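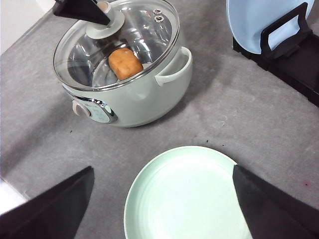 전기냄비로 빵을 데워 먹는다고 하면 사람들은 대개 두 번 묻는다. 전기냄비로? 왜? 전자레인지가 8월에 죽었고, 새로 사기에는 조리대가 좁고, 그렇다고 식은 빵을 그냥 씹어 먹을 만큼 초연한 사람도 못 된다. 그래서 냄비다.

색은 세이지그린이다. 살 때는 무슨 색이든 상관없다고 해 놓고 결국 색 때문에 골랐다. 그 뒤로 접시까지 슬금슬금 민트색으로 바뀌었으니 냄비값은 사실상 아직도 내고 있는 셈이다. 하늘색 접시도 하나 있는데, 건조대에 세워 두면 혼자 다른 집에서 온 손님 같다.

방법이랄 것도 없다. 바닥에 물을 한 숟갈 두르고 제일 약하게 켠 다음, 김이 돌기 시작하면 끄고 물기를 닦는다. 빵은 그때 넣는다. 뚜껑 덮고 10분. 순서를 바꿔서 빵부터 넣고 물을 부은 적이 있는데, 밑면은 죽이고 윗면은 어제 그대로인 물건이 나왔다. 먹긴 먹었다.

뚜껑이 유리라 안이 다 보이는 게 장점이자 문제다. 안 보이면 잊고 딴 일을 할 텐데, 보이니까 그 앞에 서서 빵을 감시하게 된다. 빵은 아무것도 안 한다. 나도 아무것도 안 한다. 그러다 못 참고 손잡이를 잡아 열어 보고, 모아 둔 온기를 다 날리고, 다시 덮는다. 꼭지가 크림색이라 손때가 잘 타는 것도 이쯤 되면 내 탓이다.

하미시 라시디에게 이 얘기를 했더니 자기는 프라이팬에 굽는다고 했다. 겉이 바삭해진다나. 그건 나도 안다. 다만 그러려면 프라이팬을 꺼내야 하고, 꺼내려면 그 위에 쌓인 것들을 먼저 내려야 하고, 그 와중에 배는 이미 다른 걸로 채워져 있다. 냄비는 늘 조리대에 나와 있다. 우리 집에서 자주 쓰는 물건의 조건은 성능보다 위치다.

빵은 마사웨에서 산다. 버스로 40분 걸린다. 빵 하나 사겠다고 왕복 한 시간 이십 분을 쓰는 사람이 프라이팬 꺼내기는 귀찮다고 하니, 하미시가 말없이 커피만 마신 것도 이해는 간다.

접시는 냄비 앞에 미리 내놓는다. 꺼내서 두 걸음 걷는 사이에 떨어뜨린 적이 있어서다. 다음에는 냉동실에 있는 호박빵 차례인데, 언 채로 넣어도 되는지는 아직 모르겠다. 해 보신 분은 댓글 부탁드립니다.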